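Unit 13: Close-Range Perception for Grasping Soft Goods
Course notes, Manipulation Software II
Instructor: Mamta Malhotra. Lab section: In-ho Ban

13.1 Where the pipeline stands

Unit 12 ended with a planner that takes a segmented object and returns a pre-grasp pose. For rigid parts the planner can run open loop from there. For bags, clothing and bedding it can't, because the shape seen from the overhead camera no longer holds once the fingers get close. This unit covers the last stretch of the approach, where the wrist camera takes over.

13.2 Handoff between cameras

The Bakilana controller keeps two pose estimates, one per camera. The overhead estimate is updated at 2 Hz and the wrist estimate at 20 Hz. Handoff happens when the wrist estimate has passed its consistency check on 13 consecutive updates. If the check fails after handoff, the arm holds position. It does not fall back to the overhead estimate. Students who wrote a fallback in last term's lab saw the arm oscillate between two targets.

The consistency check compares the predicted grasp point with the observed one in the wrist camera frame. Transform both to the same timestamp first. Skipping this step is the most common error in submitted code.

13.3 Choosing a feature

At close range the outline of a bag is usually out of view, and the segmenter from Unit 11 returns one large region with no usable boundary. Work from local features instead: strap edges, seams, zipper tracks. Score each candidate on three terms:

s = a*L + b*C - c*D

L is visible length, C is contrast across the edge, and D is the distance from the projected finger center line. All three are normalized to the interval 0 to 1. Default weights are in the Endine config file. Repeating texture such as mesh produces many short edges, so apply the length threshold before scoring.

Mask the gripper before extracting anything. The fingers have strong internal edges and will win the score every time if left in.

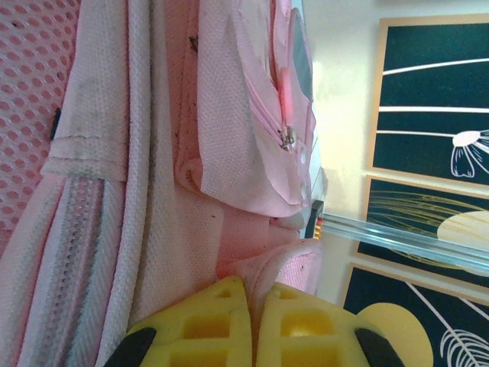

Figure 13.1. Wrist view of a pink backpack. Candidate features: shoulder strap, zipper tracks, pocket edge. Finger region at bottom center to be masked.

13.4 Lab task

Implement score_candidates() and run it on the 1000 wrist images in the Diltow set. Report the top candidate per image and the number of images with no candidate above threshold. Discuss two failures in detail.

Submit code and a two-page report to In-ho Ban. Reading for Unit 14: Tripathi's notes on grasp force limits, sections 1 and 2.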